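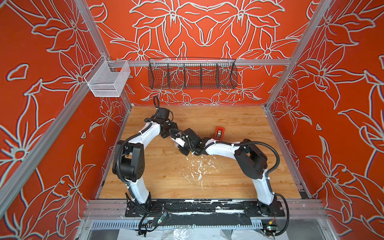
How often does a dry-pipe sprinkler system need its low-point drains opened? Daily after the system has tripped or been refilled, until little water comes out, then weekly going into freezing weather, and after that as the season's results allow.

Last updated: Jan 31, 2023
Filed under: Building Services > Fire Protection > Checklists

Winter inspection, dry-pipe sprinkler system, Carora Building, Toledo
Inspector: Omid Bagheri
Previous inspection: October

Results are marked OK, FIX or WATCH. FIX items need a work order before the sheet is closed. WATCH items stay open until the next visit.

VALVE ROOM

1. Room temperature at or above 40 F – OK
Reading taken at floor level behind the riser. The wall thermostat reads higher and should not be used for this entry.

2. Main control valve open, locked, tamper switch connected – OK
Chain replaced in October. The key tag still shows the old valve number. Relabel.

3. Air pressure gauge within marked range – OK
The gauge face is scratched but can be read.

4. Water pressure gauge, supply side – OK
Reading 131 psi static. No change of note from the October sheet.

5. Intermediate chamber not leaking – WATCH
Slow drip from the automatic drip valve. Ball cleaned and reseated, and the drip slowed but did not stop. If it is still present next visit, open the dry valve and inspect the clapper seat.

6. Priming water level – OK

7. Heater operates on thermostat call – FIX
Starts on the second or third call only. Contactor suspected. A portable heater is not an acceptable substitute, even for one night.

AIR SUPPLY

8. Compressor starts and stops at set points – OK
Jirko unit, hour meter at 989. Starts per day were not logged in December. The log must be filled in, as it is the only early sign of a slow air leak.

9. Compressor oil level and belt – OK

10. Air dryer desiccant color – FIX
Spent. Cartridge on order through Uvdale Supply. Until it arrives, drain the drums on the loading side every day.

11. Low air alarm received at panel – OK
Signal received in 27 seconds. Panel cleared and the monitoring desk told before and after.

PIPING AND DRAINS

12. Low-point drains operated, all 8 – WATCH
Seven gave a cup of water or less. Drain 6, above the north dock, gave almost a quart. The branch line there has lost its pitch where a hanger has slipped. See item 14.

13. Drain signs in place and readable – FIX
Signs missing at drains 2 and 6. Drain 2 is above a ceiling tile and cannot be found without the drawing.

14. Hangers tight, pipe pitched back to drain – FIX
One hanger loose at drain 6. Reset the hanger, then check pitch with a level on the pipe itself – the ceiling grid in that bay is not true.

15. No storage within 18 inches of sprinkler deflectors – OK
Corrected since October. Tape line on the racking is holding.

16. Spare sprinkler cabinet stocked, wrench present – OK

17. Fire department connection caps on, couplings turn freely – OK
Left coupling stiff. Dry graphite applied, no oil.

COMMENTS

Items 7 and 14 come first. The heater should be repaired before the next hard freeze, with the valve room temperature written down morning and evening until then. Item 14 needs a lift and two people, and the dock door must stay closed during the work.

The partial trip test was not done on this visit. It is due in spring, with the full flow test to follow the schedule on the riser tag.

Tags: dry pipe, low-point drains, winter checks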